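Handout 4: Planning a Group Trip Around a Local Festival
Introduction to Tour Operations, July block

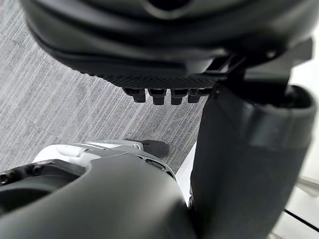

Last time we left off with the coach schedule, and a few of you asked me afterward why I kept nagging about the calendar. So let's start there. A festival is the one thing on your itinerary that won't move for you. You can push a museum to the afternoon, you can swap a lunch stop, but if the lamps go on the river at dusk then your group is standing by the river at dusk or they missed it.

I'm using the lamp festival at Kushwaha all the way through this handout. It's a small river town, two hours by road from the nearest big station, and I took groups there for years before I started teaching (my first one got there after the whole thing was over, more on that in class!).

1. Fixing the date

The lamp festival goes by the moon, so the date shifts every year and the town only confirms it a few weeks ahead. Sell the trip with a window of dates and say so in the brochure, in normal size type. Gaurav Bhardwaj, who ran the Drorov guesthouse when I was starting out, used to hold rooms for me on both sides of the likely night. I paid a bit more for that and I never regretted it.

Please don't copy dates from a travel blog. Call the town.

2. Rooms

Kushwaha has 200 beds on a good day, and that's with the families who rent out a spare room. Most are gone early. Your choices are:

Stay in town. Noisy, fun, hard to book. Great for small groups.
Stay at Idano and drive in. Better bathrooms, but the road closes to coaches at 9 in the evening, so work out your return before you promise anybody dinner.
Go as a day trip. I don't love it. People are tired by the time the good part starts.

3. Group size

My own limit is 17 guests with one local guide. I once went up to 21 and spent the whole evening looking for people instead of looking at lamps. The lanes down to the water are narrow and you'll be walking in a line, so whoever is at the back hears nothing the guide says. Do the talking before you leave the hotel.

4. What to tell guests

Keep it short, one page, and hand it out the day before. Shoes come off at the steps. Ask before photographing anyone who's praying. Bring small change for the lamps, which are sold by the path. Shoulders and knees covered. And tell them how long the wait is! Guests will happily stand for an hour if they knew about the hour.

5. The rest of the day

Lots of students fill the morning with sights and then wonder why everyone is cranky by sunset. Leave a gap after lunch. I like the weavers' street at Trarell in the morning, back by one, then free time until tea. Kanchan Saxena's walking route is in your reading pack, and it's a nice one for the guests who can't sit still.

For Friday

Draft a two-day itinerary for the lamp festival, with departure and return times for the coach, a lodging choice from section 2, and your guest page. Say what you'd do if the town moves the date after you've sold the seats. Two pages is plenty. Bring a printed copy, we'll be swapping them and marking each other's timings in pencil.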